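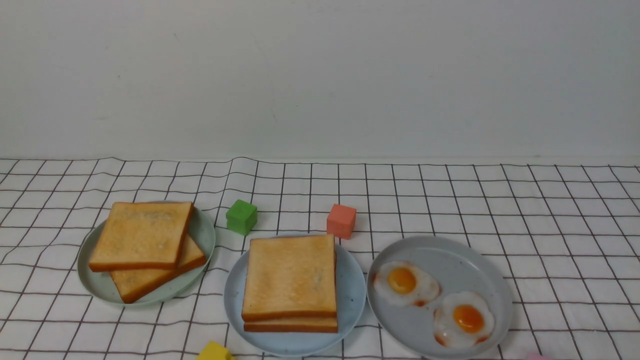
Grusar support: thanks for the extra detail. Can you tell us which firmware the router shows on its status page, and whether the drops happen on both bands or only on 5 GHz?

Firmware is the one from August, the latest the Stistis page offers. Drops are on both bands. The laptop keeps its Wi-Fi icon the whole time but nothing loads, and after about 4 minutes it comes back by itself.

What I have tried so far:
Restarted router and modem, modem first. No change.
Moved 2.4 GHz from auto to channel 11. No change.
Plugged the laptop straight into the router with a cable. Same drops, so it isn't the wireless side.
Turned off the Boonchu backup job on the desktop. It went 8 hours without a drop, then started again.

The router log has the same line each time – "WAN lease renew failed, retrying" – and then a new address. I counted 14 of those since Monday.

Grusar support: that points to the lease from your provider. Please connect one computer directly to the modem overnight, with the router out of the way, and note any drops.

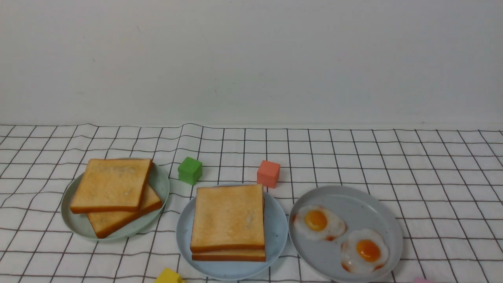 Stistis_user_Skerness
Did the overnight test. Two drops with the router unplugged, both the same length as before. I called the provider and they found the modem was set up on an old profile. They pushed a new one and had me leave it off for ten minutes before powering it up.

Router is back in place now with the August firmware and channel 11. No renew errors in the log yet. Please leave the ticket open until the weekend – I still want to turn the Boonchu backup on again and see how it does.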